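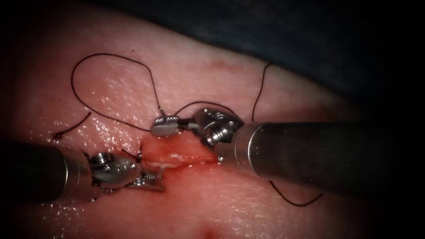

Slide 1. Two instruments at a narrow incision in a tissue pad, suture in progress.

Speaker notes: Running the first consultation in a small surgical practice
Kenham regional practice evening, 25th July

Thank the organisers. Phones on silent. Say I'll take questions at the end, but stop me if a term isn't clear.

Start with who we are. Trimis is a private surgical practice with two consulting rooms in Kenham and a day list at Gultport. Most of what we do is skin, scar revision and eyelids. Last year we saw 1257 new patients. Tonight is about the first appointment only. I won't be covering theatre or billing.

Slide 2. What patients arrive with
Most have already read a lot. Some of it is good. Ask what they've read before telling them anything. Write down the words they use for the problem and use the same words back. If someone says "the lump beside my nose", don't switch to the Latin in the next sentence.

Pause here. Ask for a show of hands: who sends out written material before the visit?

Slide 3. The booking
We moved from 20-minute to 45-minute first appointments in April two years ago. The reception team was against it and so was I. The waiting list got longer for a while. What changed was the number of phone calls after the visit, which dropped enough that we kept the longer slot. Don't oversell this. Our list is small and a busy metro practice might not manage it. 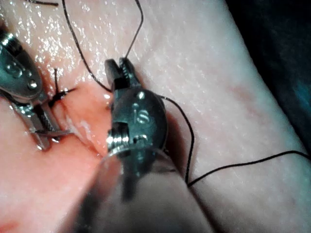
We also ask patients to bring a second person if they can. The second person remembers the part about driving home and the part about aspirin. If they come alone, offer to record the summary on their own phone at the end. Few people say no.

Slide 4. The information sheet
Hold up the old one, six pages. Hold up the new one, two pages. The new sheet has four headings: what we'd do, what it will look like at one week, what can go wrong, what it costs. Mention that the cost section is the one people turn to first. Colour photos at one week matter more than photos at one year, as the bruising is what frightens people. 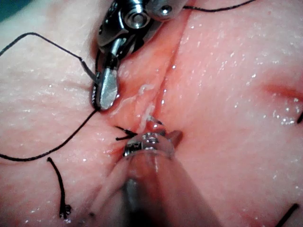 Slide 5. A long incision with slightly raised edges.

Scars. Say plainly that every cut leaves one. Draw the line on the skin with a washable marker and hand the patient a mirror. Give the length in centimetres. Tell them it will be red for months and may itch. Leave a silence after that and let them think about it.

Slide 6. Consent
Consent is signed at the second visit in our rooms, never the first. The form goes home in between. We use the Atinga template with our own page on smoking added at the front. We audited 300 forms and found 31 with the patient questions box filled in by hand. I'd like that to be higher. We've since moved the box to the top of page one and will look again next year.

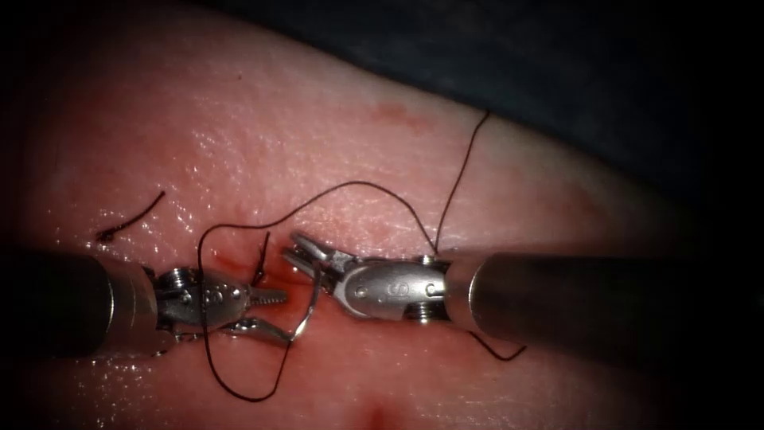 Slide 7. Questions about who does the operation
Patients want to know who will be holding the instruments, and they're right to ask. Name the surgeon, the assistant and the anaesthetist if you know them. 

Slide 8. Handouts
Copies of the two-page sheet are on the table by the door. Take it and change it. For the editable file, ring the rooms and quote extension 2905.

Questions. Finish by quarter past eight, as the hall is booked after us.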